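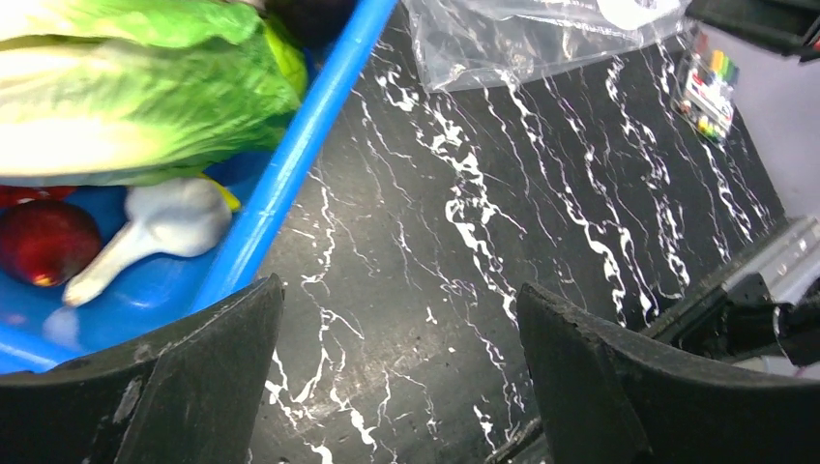 Uma leitora de Torkville escreveu à redação que já perdeu a conta das vezes em que deixou a alface no saco do supermercado e a encontrou mole dois dias depois, e pergunta se vale mesmo a pena ter uma caixa separada só para os legumes. A pergunta chegou na mesma semana em que o centro comunitário de Prurnlow abriu as inscrições para a sua oficina de cozinha, e o tema da primeira sessão é justamente esse: como guardar as folhas e os outros legumes em casa, e como preparar a mesa antes de começar a cozinhar.

Prurnlow, 3 de dezembro de 2021. O centro comunitário vai receber, durante o mês, quatro sessões abertas ao público sobre a organização dos alimentos frescos. A sala tem lugar para 100 pessoas no total das quatro sessões, e a inscrição é gratuita para quem mora em Prurnlow ou em Torkville. Os moradores de outras localidades pagam uma pequena taxa, que serve para os ingredientes.

A ideia nasceu de um inquérito feito pela loja Nyarko, que vende frutas e legumes na rua principal. A loja perguntou aos seus clientes o que fazem com os legumes quando chegam a casa. Foram recebidas 345 respostas. Destas, 204 diziam que os legumes ficam no saco da compra até ao momento de serem usados. As outras pessoas passam tudo para uma gaveta do frigorífico, para uma bacia ou para uma caixa de plástico, e algumas escreveram comentários bastante longos sobre o tamanho certo da caixa.

A oficina não quer ensinar receitas complicadas. Na primeira sessão, cada participante recebe uma caixa de plástico com legumes variados e aprende a separar o que é de folha do que é mais pesado. A regra que se repete no folheto é simples: as folhas por cima, os legumes firmes e lisos por baixo ou ao lado, nunca em cima das folhas. Uma alface romana ou uma couve chinesa com o peso de uma beringela por cima fica com as nervuras partidas, e as partes partidas escurecem primeiro.

O folheto explica também a questão da água. As folhas que vão ser guardadas não devem ser lavadas antes, ou, se forem lavadas, devem ser muito bem secas com um pano limpo. No fundo da caixa coloca-se um papel de cozinha dobrado, que se troca quando está húmido. As folhas de fora, mesmo as que têm a borda um pouco amarelada, podem ficar a proteger o coração até ao dia em que se come o legume. Muitas pessoas deitam fora estas folhas logo no primeiro dia, e depois a couve seca mais depressa.

A segunda sessão trata da mesa de trabalho. Em várias casas novas de Torkville, as cozinhas foram entregues com tampos pretos brilhantes, com desenho de mármore branco, e os organizadores receberam muitas perguntas sobre eles. Num tampo assim vê-se cada gota e cada marca de dedos, mas as migalhas claras e os pedacinhos de folha confundem-se facilmente com os veios. O conselho é passar a mão pela superfície antes de passar o pano, limpar com água morna e pouco detergente e secar no fim com um pano que não largue pelo. Não se deve cortar diretamente sobre o tampo, mesmo quando parece muito resistente.

Para esta sessão pede-se que cada pessoa traga de casa a sua própria tábua de corte. As facas são do centro e não podem sair da sala.

As caixas da oficina são fornecidas pela empresa Clekareo, que ofereceu 200 unidades. Metade será usada nas sessões e a outra metade fica para uma distribuição às famílias, em data ainda por marcar. Segundo a empresa, foi escolhido um modelo com o rebordo grosso e arredondado, para se poder pegar com as mãos molhadas sem magoar os dedos. A caixa não tem tampa, e por isso, quando vai para o frigorífico, convém cobri-la com um pano ligeiramente húmido.

A terceira e a quarta sessões são dedicadas às sopas de inverno e ao aproveitamento dos talos. Os talos claros e grossos das couves, que muitas vezes vão para o lixo, podem ser cortados finos e cozinhados antes das folhas, porque precisam de mais tempo. Na última sessão haverá uma sopa para todos, preparada com o que tiver sobrado das semanas anteriores.

As inscrições fazem-se na receção do centro ou ao balcão da loja Nyarko, durante o horário normal de abertura. As crianças podem participar se vierem com um adulto. Quem se inscrever e depois não puder vir deve avisar na véspera, para que o lugar passe à pessoa seguinte da lista. O folheto está disponível nos mesmos locais, em papel, e pode ser levado também por quem não participa na oficina.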